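Home | Health | Food | Interviews | Archive | Subscribe

"Show me the trial": a dietitian on fenugreek, ginger shots and the trouble with kitchen cures 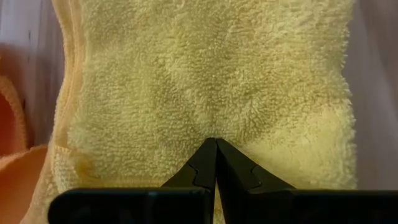 A yellow terry towel, its pile flattened in some places and fluffier in others.

September 16, 2024 | 2 comments | 81 shares

Geetha Pisharody keeps a jar of fenugreek seeds on the shelf above her kettle. She fries them in oil before she adds the lentils and she likes the slightly bitter taste they give. Ask her whether they keep her blood sugar down and she pulls a face.

"They make the dal taste right," she says. "That is what I bought them for."

Pisharody has worked as a dietitian for most of her adult life, first on hospital wards and now at a small practice in Teltow, where many of the people who come to see her have already started on something. It might be fenugreek soaked overnight, or a spoonful of black seed oil, or ginger juice in small bottles that cost more than a decent lunch. I went to see her because I had been sent a box of those bottles myself, from a company called Prollero, with a leaflet promising that I would feel "reset" within days. I drank them all. I felt much as I had before, apart from the heartburn.

She read the leaflet twice.

"Reset to what?" she said. "I would want to know what they measured. If you can't tell me what you measured, you haven't told me anything."

I put it to her that ginger does have something behind it. She agreed, up to a point. There is fair evidence that it can ease nausea, including in pregnancy, and she has no quarrel with anyone who finds that a cup of ginger tea settles the stomach. Her quarrel is with what gets piled on top. "You begin with feeling sick on a boat, and three paragraphs later it is curing arthritis and cleaning your liver. Your liver cleans itself. It doesn't need a drink."

Fenugreek is harder, she says, and she was slower over it. There have been studies in people with type 2 diabetes and some of them found lower blood sugar. Many were small. The doses were all over the place, and some used amounts of powdered seed that few people would want to swallow every morning.

"So when somebody says it works, I ask what 'it' is. A pinch in a curry? A capsule? Whole seeds, ground seeds? They are not the same thing, and the packet in the shop will quote the best result for all of them."

Her real worry is with people who are already on tablets. She told me about a man she calls Mr Rodrigues, with his permission. Manikandan Rodrigues had been taking his diabetes medicine along with fenugreek capsules his cousin posted to him, and had mentioned the capsules to no one. He began to have shaky spells in the afternoons. Was it the capsules?

"I don't know," Pisharody says. "I would love to give you the tidy story. He was also skipping lunch. We stopped the capsules and he started eating lunch, and the spells stopped. You tell me which one it was."

I said that most people would tell me it was the capsules.

"Yes, and the person selling them would tell you it was the lunch."

Not all her colleagues take such a hard line. Padmavathi Poojary, a herbalist who shares the building, told me on the stairs that trials miss a good deal and that people have cooked with these seeds for a very long time. I repeated this to Pisharody, who had obviously heard it before. "People have done all sorts of things for a very long time," she said. "My grandmother put butter on burns. Padma and I have had this argument since April and she makes very good tea."

What about the claims on the labels? She took down a tub a patient had left behind, sold under the name Druvholm, which listed 400 milligrams of "seed complex" per capsule. It did not say how much of the complex was fenugreek. The website boasted of 311 happy customers. She had gone looking for an unhappy one and found there was no way to leave that sort of review.

I asked whether there was any herb or spice she would tell people to take for their health. She thought for a while, and I began to think she wouldn't answer.

"Peppermint oil for irritable bowel, the coated capsules, and talk to the pharmacist first. Some people do well on it. Otherwise use spices to make vegetables taste nicer, so that you eat more vegetables. And use less salt while you're at it."

That seemed a bit thin to me, and I said so. She shrugged. She had a patient due and the fenugreek seeds had to go back on the shelf.

I still have the Prollero leaflet. I wrote to the company asking what "reset" means and which studies they rely on. They sent me a discount code.

Interview by Mireille Gaillard

Comments (2)

Olga Teixeira: My mother swears by the soaked seeds but she also walks for an hour every day, so who knows.

Subramaniam: Would have liked more on black seed oil. It gets one mention and then you drop it.

Related articles
Does cinnamon do anything for blood sugar?
How to read a supplement label
Five lentil dishes for a cold evening
Garlic and blood pressure: what the studies say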